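Lomalau : l'atelier de réparation rouvre avec des horaires plus longs

L'atelier de réparation du quartier Lomalau a rouvert ses portes en janvier, après deux mois de fermeture pour travaux. Les habitants peuvent de nouveau y apporter leurs petits appareils, leurs jouets, leurs lampes et leurs chaises bancales. L'accueil se fait maintenant de 14 heures à 19 heures, alors qu'avant les travaux il s'arrêtait à 17 heures, une heure que beaucoup de personnes qui travaillent trouvaient trop tôt.

Selon le bilan présenté à la réouverture, 1 848 objets ont été apportés à l'atelier l'année dernière et 1 283 sont repartis réparés. Les autres ont été rendus à leur propriétaire ou démontés pour les pièces, toujours avec son accord. Ces chiffres ne comprennent pas les vélos, qui sont suivis par l'association Ekent dans un local voisin.

« Nous avons eu plus de jouets que l'année précédente, et moins de grille-pain », indique Mwende Rotich, la responsable de l'atelier. Elle pense que le prix des jouets neufs explique une partie de ce changement, mais elle ajoute qu'elle n'a pas fait d'enquête et qu'elle préfère rester prudente sur ce point.
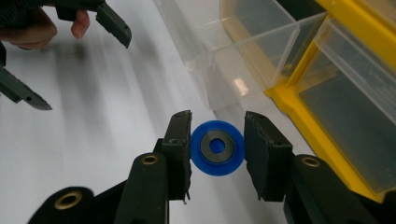
La difficulté principale reste de trouver les pièces de rechange. Pour un aspirateur ou une cafetière, il existe encore des vendeurs spécialisés, mais pour un jouet ou une petite machine de bureau, le fabricant ne propose souvent rien. Il faut alors chercher dans les appareils démontés, ou bien adapter une pièce qui vient d'un autre modèle. Une petite pièce ronde en plastique bleu, avec un disque gris foncé au milieu, n'a pas de référence dans les catalogues que l'atelier possède, et c'est le cas de beaucoup de pièces de cette taille. L'équipe mesure donc le diamètre, le trou central et l'épaisseur, puis elle compare avec ce qui est gardé en réserve. Ce travail peut prendre plus de temps que la réparation elle-même.

Pour cette raison, l'atelier a décidé de tenir un registre des pièces récupérées. Chaque fiche indique la mesure, la matière et l'appareil d'origine quand il est connu. Le registre peut être consulté sur place, et les habitants ont le droit de demander une pièce sans laisser leur appareil. Kamran Sandhu, qui a commencé ce classement pendant les travaux, estime qu'il faudra encore plusieurs mois avant que la liste soit vraiment utile. Les ressorts et les vis ont été traités en premier, les engrenages et les poulies viendront ensuite.
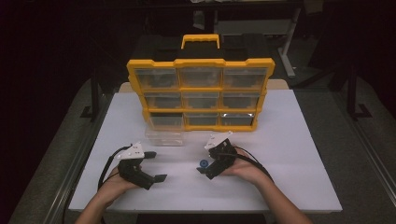

Faut-il payer pour faire réparer un objet ?

Le diagnostic est gratuit pour tous les habitants de la commune. Si une pièce neuve doit être achetée, elle est facturée au prix d'achat, et la personne donne son accord avant la commande. Pour la main-d'œuvre, chacun donne ce qu'il veut dans la boîte de l'accueil.

Les travaux ont surtout concerné l'installation électrique, qui n'était plus conforme, et l'éclairage. Ils ont été réalisés par l'entreprise Firalum. Le sol de l'entrée a aussi été refait pour supprimer la marche, ce qui était demandé depuis longtemps par les personnes en fauteuil et par les parents avec une poussette. Le chantier devait durer six semaines. Une livraison en retard a repoussé la fin, et l'atelier a continué pendant ce temps à répondre au téléphone, sans pouvoir accepter de nouveaux objets.

La réouverture s'accompagne d'un petit programme de cours. La première série est destinée aux débutants et porte sur les outils de base, la lecture d'un schéma simple et la soudure. Elle compte 11 places, toutes déjà attribuées, mais une liste d'attente est ouverte à l'accueil. Une autre série, consacrée aux machines à coudre, est prévue au printemps avec la mercerie Butt, qui prêtera le matériel. Les dates ne sont pas encore fixées.

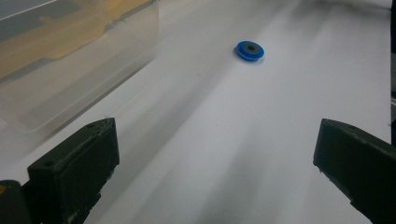 Une petite pièce bleue en forme de disque, posée sur un plan blanc.

Les objets peuvent être déposés sans rendez-vous jusqu'à 18 h 30. Il est demandé de venir avec le chargeur ou le câble d'alimentation, et avec la notice si on l'a gardée. Les fours à micro-ondes et les appareils à gaz ne sont pas acceptés, pour des raisons de sécurité. Le délai moyen est actuellement d'environ 2 semaines, mais il peut être plus long pour les objets qui attendent une pièce.

Les personnes qui avaient laissé un appareil avant la fermeture sont invitées à venir le reprendre avant la fin du mois. Elles doivent présenter le ticket de dépôt ou, si elles l'ont perdu, une pièce d'identité.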